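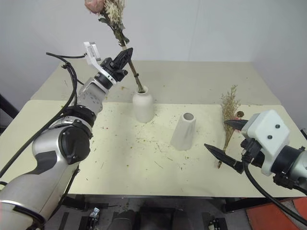
Aula 9: arranjos secos em recipientes pequenos

A escolha do vaso vem antes da escolha das flores. Um gargalo curto e estreito segura poucas hastes e dispensa espuma; uma boca larga pede volume, ou as hastes tombam para os lados. Compare os dois vasos brancos de cerâmica: o arredondado, de gargalo curto, recebe a haste com a rosa desbotada, e o mais alto, de boca larga e ainda vazio, serve melhor a um maço como o de mosquitinho seco, à direita. Haste seca quebra com facilidade, e os fragmentos que ficam na mesa são normais nesta etapa. Varra só no fim.

Para o exercício:
Corte as hastes na diagonal, uma por vez.
Comece pela flor principal e deixe o mosquitinho por último.
Não ponha água no vaso.

Entrega: um arranjo montado e uma ficha com a altura do vaso e a da haste mais longa. Dúvidas com Blandine Pichon, no ateliê Ridelska.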